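Parkau Textile Conservation Workshop
Shared notebook, May
Entry: Wet cleaning trial on the Estrella table linens
Entered by: Edgardo Enriquez

Start of work, 8:40 a.m.

The Estrella linens were received last month from the Workcombe house and have been in the cool store at Cutumville until this week. The lot consists of napkins, tray cloths and two long runners, all plain-weave linen with drawn-thread borders. Condition on arrival is recorded in the intake file and is not repeated here. The present entry covers the first wet cleaning trial, which was limited to one tray cloth and one napkin, both selected as the least valuable pieces in the lot.

The principal complaint is overall yellowing, with darker lines at the folds. The owner has asked whether the folds can be made to disappear. The owner has been told in writing that the color may lighten but that broken fibers along a fold will not mend, and that we will not bleach. A copy of the letter is in the correspondence folder.

Testing before immersion

Spot tests were carried out on the red laundry marks in the corner of each piece. Deionized water, then water with the detergent at working strength, was applied with a swab and blotted on white filter paper for five minutes under a small weight. No red transferred from the tray cloth. The napkin gave a very faint pink on the second blot. The napkin was therefore withdrawn from the trial and returned to its folder. It should be retested after the thread has been looked at under the microscope, as the mark on this piece appears to have been restitched in a different thread.

Surface pH was taken at three places on the tray cloth: center, fold and border. All three were on the acid side, with the fold the lowest. Colleagues repeating this should use the flat-tip electrode and not the strips. The strips we have in the drawer are past their date and read high against the buffer. Please order more.

Bath record

The tray cloth was supported between two layers of nylon net, basted loosely outside the border. The shallow tray was lined with polyester film.

Bath 1. Deionized water only, room temperature, 28 minutes. Water became visibly yellow within the first few minutes. Drained from the corner without lifting the cloth.

Bath 2. As above, 28 minutes. Less color.

Bath 3. Detergent solution, sponged through the net with light vertical pressure. No rubbing. The cloth was turned once, in its net, by two persons. Some foam was left in the far corner of the tray and took longer to clear than expected.

Baths 4 to 7. Rinses. Conductivity was read at the end of each, and rinsing was stopped when two readings in a row agreed.

Weave thread counts in the border area were not attempted while wet. I had intended to do so and decided against it when the drawn threads began to shift under the net. One bar of the border moved out of line by the width of a thread and was eased back with a blunt needle before drying.

Drying and finishing

The cloth was laid face up on glass, squared to the grain, and smoothed by hand from the center outward. Glass weights were placed along the plain edges only. No iron was used and none is proposed. A fan was set at low speed at the far end of the room and directed away from the table.

The cloth was checked at 2:15 p.m. and was dry at the edges and still cool to the touch at the center. It was left in place.
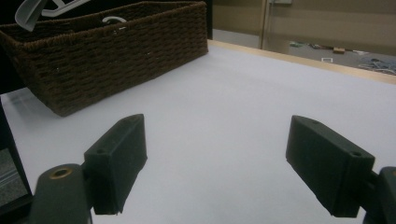
Results

The overall tone is lighter and more even. The fold lines remain visible but are less brown. The cloth has a softer handle and lies flat without weights. Two small rust spots near the border are unchanged, as expected, and are now easier to see against the lighter ground. The owner should be informed of this before treatment of the runners is approved.

Weight before treatment was 182 grams. Weight after treatment has not been entered, because the cloth should first stand overnight in the conditioned room. Whoever opens up tomorrow is asked to weigh it on the same balance and to write the figure in the margin beside this paragraph.

Matters outstanding

The detergent stock is down to 500 milliliters, which will not be sufficient for the runners.

The large tray has a scratch in the base that should be covered with film before use. It could catch a drawn thread.

A decision is needed on whether the runners are to be washed flat or in sections on the slant board. My preference is flat. The longer one will overhang the tray, so the temporary frame from the Cutumville store would have to be brought over.

The photograph numbers for the tray cloth, before treatment, begin at 67 in the project folder. The after-treatment set is to follow the same order, with the raking light from the left.

E.E.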